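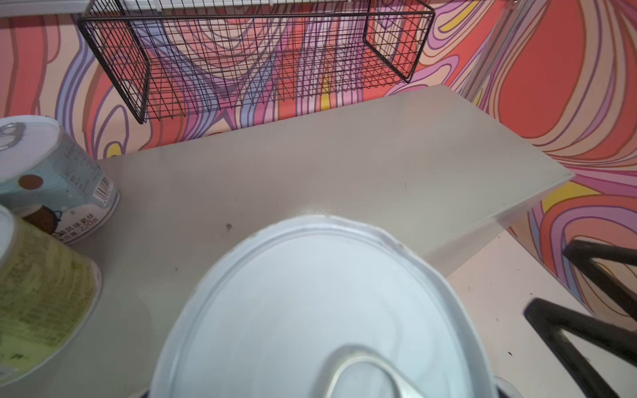

A white can seen from the wrist camera at the Clumari station, with two more cans on the left.

Clumari opens its table to Mahuika's drink-can set

Warnholm, 2018-01-04. Clumari, the small robotics group at the Warnholm workshops, has started recording a new set of examples for Mahuika, its learning system for two-armed robots. The subject is cans: picking them up, moving them, setting them down next to other cans without knocking the row over. The group plans to record 4,000 examples by July and share them with every lab that asks.

Mahuika learns by watching. A person guides the two arms through a short job, and the system stores the arm movements together with the pictures from the cameras. Given enough of these, it begins to work out the movements for itself. The last set, called Grirach, was made up of folded cloths and took 11 weeks to record. Cans are a very different kind of fun!

"Cloth forgives you," said Ashton McKinnon, who leads the recording work. "You can grab it a little to the left and it still comes up. With a can, the fingers have to arrive at the right width and the right height, and the lid throws light back at the camera the whole time. I love it. We get so much out of a single shelf of groceries."

The cans differ in label, color and lid. Several carry pictures of fruit or small printed figures, most have ring pulls, and they stand close together on a metal cabinet between the arms. The walls of the station are covered in loops of red, pink and purple, so the system has to find the can in front of a very busy background. Clumari has 6 wall patterns in all and will change them between recording blocks.

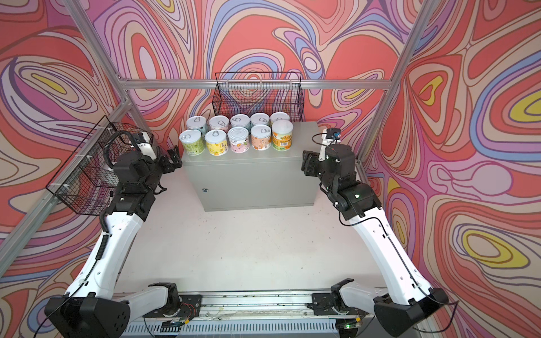
The Clumari station: two arms, a gray cabinet and two rows of cans.

Each recorder works a block of 51 examples and then hands over to the next person. McKinnon asked for this after the cloth set, where long sittings made everyone's movements slow and much alike. Different people reach for a can in different ways (some come in low, some go straight for the middle), and the group wants all of those habits in the set. Tries that go wrong are kept too, marked as such, with a short note from the recorder.

"People apologize when they drop one," McKinnon said. "Please don't! A dropped can with a good note is worth having. We had very few of those last time and I missed them."

Views from the wrist and from the fixed camera are saved side by side, so labs that own just one kind of camera can still use the files. The first blocks will be sent out as soon as the notes have been checked, and the rest will follow in batches through July.

Labs that would like the files, or would like to come and record a block of their own, can write to Ashton McKinnon at Clumari, Warnholm. Please say which arms and grippers you use.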